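The letter came to Noreen Cullinane on a Monday, inside a seed catalog she had not ordered. It was addressed to her late father. She read it standing up at the counter and then read it again in the chair by the stove.
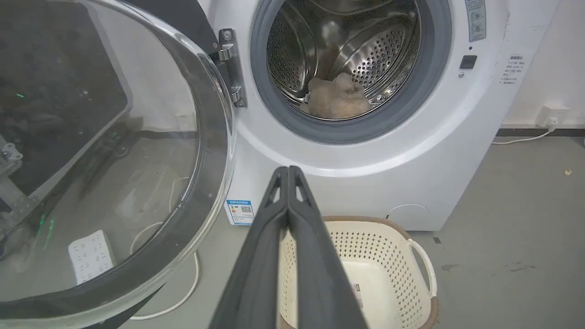 Kerkthorpe, November

Dear Mr. Cullinane,

I have the 2,000 you lent my brother in the year of the flood. He always meant to bring it himself. He died in spring, and I would like to settle it before the road closes. I am at the last house past the Garamberg turnoff.

P. Ojeda

Her father had never mentioned a loan. He had kept a notebook of every bag of feed and every gallon of gas, and she got it down from the closet and went through it until dark. The flood year had a page for each week. On one page he had written "Ojeda, 280, for the mule," and under that, "paid."

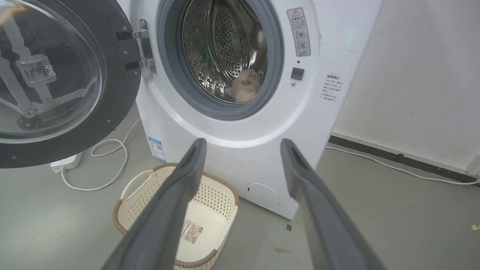

She drove out the next morning. It took her two hours, the last 8 miles on gravel. The woman who opened the door was older than Noreen had expected and wore a man's coat. She had the money in a coffee can on the table.

"It was 280," Noreen said. "And he paid it. I have the book in the truck."

"My brother said 2,000."

"Then he said it wrong."

The woman sat down. She turned the can so the label faced her.

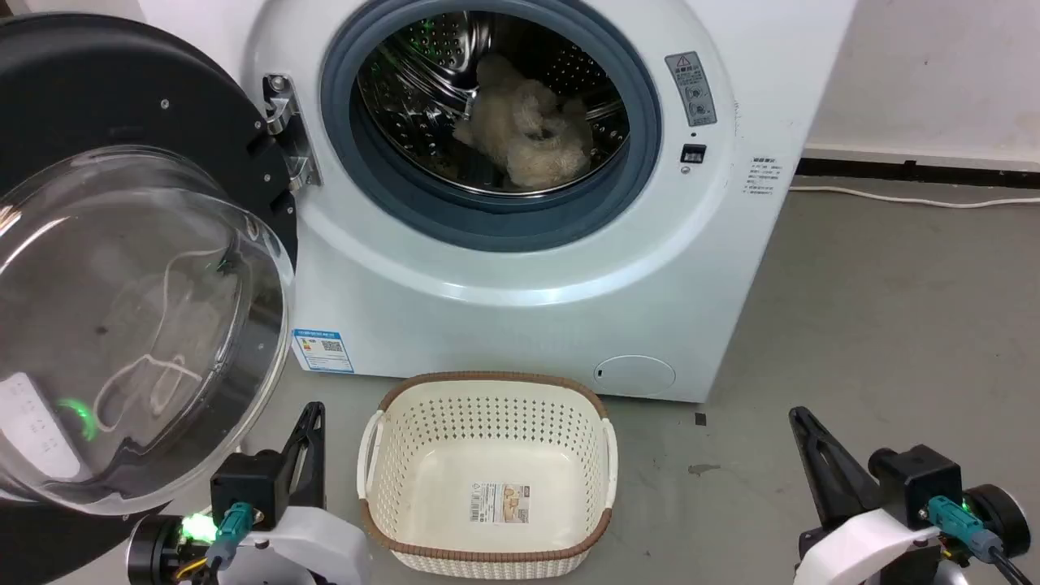
"He sold the mule in Parnerum," she said. "He cried the whole way home. I thought it was over the debt."

Noreen went out and got the notebook. They looked at the page together, and the woman put her finger under the word and kept it there. Then she asked if Noreen wanted eggs, and Noreen said she did.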